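Unit 3: Protective devices in domestic circuits
Notes by Dirk Kramer

A circuit breaker protects the cable. It does not protect a person from shock; that is the job of the RCD. Before a tripped device is reset, switch off all loads on the circuit.
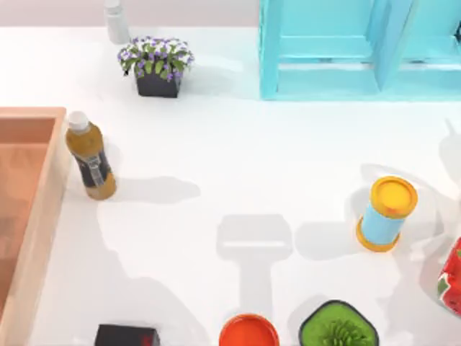
Fig. 11. White tabletop from directly above, computer-rendered.

If the device trips again with every load unplugged, the fault lies in the fixed wiring. Isolate, lock off and test for insulation resistance. Record readings on the sheet in room 203.

Reading for next unit: Kwofie, chapter 3.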